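4.2 Memory handling with the Bulton kit

The second kit we reviewed is sold by Myklebust under the name Bulton. It is offered to repair shops and refurbishers as a complete package: a gripper mount, a set of finger attachments, a wrist camera, control software and a year of remote support. The arm is not part of the price. The buyer supplies one from a list of supported models, along with a table rigid enough to bolt it to.

We set the kit up in our Brestbridge lab with the task the vendor puts first in its sales material, the handling of memory modules in used desktop computers. The tower lies on its side on a grooved aluminum table, with its wiring and drive cage left in place. A 3D-printed fixture plate with slotted rails sits next to it and serves as the parts tray. The kit's software treats the plate as a known object and the computer as an unknown one, so the slot positions have to be taught again for each model of motherboard. Figure 3 shows the working arrangement from both points of view.

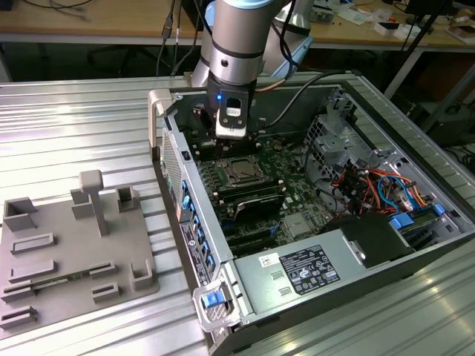 Bulton's own manual warns that loose wiring is the most common cause of a stopped cycle, and it asks the operator to tie back any bundle that crosses the memory slots. Peltholm, the reseller that handled our order, went further and said in writing that it would not quote a cycle time for any case with its cables untied. We left the cables as they came, on the grounds that a shop working through mixed stock will not want to dress each machine by hand.

Teaching a new board took one operator 18 minutes with the supplied pendant. Most of that time went to the approach path, not to the slots. The software accepts a slot once the operator has marked both ends and confirmed the height, and it then fills in the rest of the bank on its own. This worked well on boards with evenly spaced slots. On boards with two separate banks, each bank had to be taught as its own group, and the manual does not mention this.

The wrist camera is used for a final correction before the fingers close. It looks past the gripper toward the board, so the linkages take up a good part of the view at close range. The software masks them out. What remains is enough to find a slot latch in even light, but the mask is fixed at the factory and cannot be edited - a point we raised with the vendor. 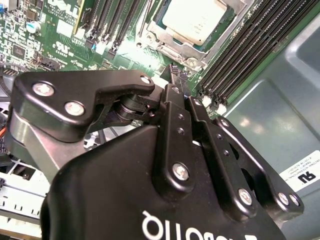
Figure 3. Bulton kit in use on a desktop computer. Top: arm and gripper over the open case, with the fixture plate at left. Bottom: view from the wrist, with the gripper linkages in front of the motherboard.

4.3 Cost and support

The kit is licensed for 1000 hours of run time, after which the software must be renewed. Myklebust answered all 5 of our support requests, the slowest in 2 working days. Spare finger attachments are sold only in pairs and were out of stock from March until the end of our review.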